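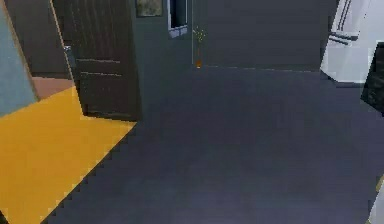

Songül Ekinci asked us after our last page whether a robot gets bored when it practises the same thing again and again. The answer is no, because a robot has no feelings about practice. But her question is a good door into today's subject: how does a robot learn to find things in a home?

A robot that learns makes many mistakes. In a true house it would bump the furniture and break the cups. So the researchers of the Windar project build a house inside a computer. It has a floor, walls, doors and a fridge, but you cannot touch any of it. We call this a simulation. It is a bit like a video game, only the player is a computer program.

The program gets a small task, for example "find the bread". At first it does not know where to go. It turns left, it turns right, it goes to the wrong room. When it comes near to the bread, it receives a point. When it hits a wall, it loses one. After many tries it begins to choose the moves which bring points. 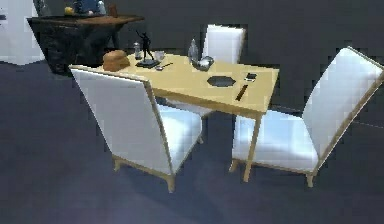
Finding the right room is only half of the task. A table can be full of things, and the program must tell a kettle from a bottle, or a pen from a spoon. Glass is difficult, for you can see through it. A small thing can also hide behind a chair, and then the program must learn to move to the side and look again — as you do when you search for your shoe.

In the Virnstead test the program made 3791 tries. It found the right thing in 2588 of them. The other tries were also useful, for the researchers could look where it went wrong. Often it stopped too early.

Then came a harder test with 36 new rooms, which the program had never visited. Here it was slower. Why? Perhaps it had learned the old rooms by heart, like a pupil who remembers the answers but does not understand the sums. The researchers now change the places of the furniture between the tries, and they will repeat the test.

Try it at home: close your eyes and tell a friend the way from your bed to the kitchen table, one step at a time. Did you forget a door?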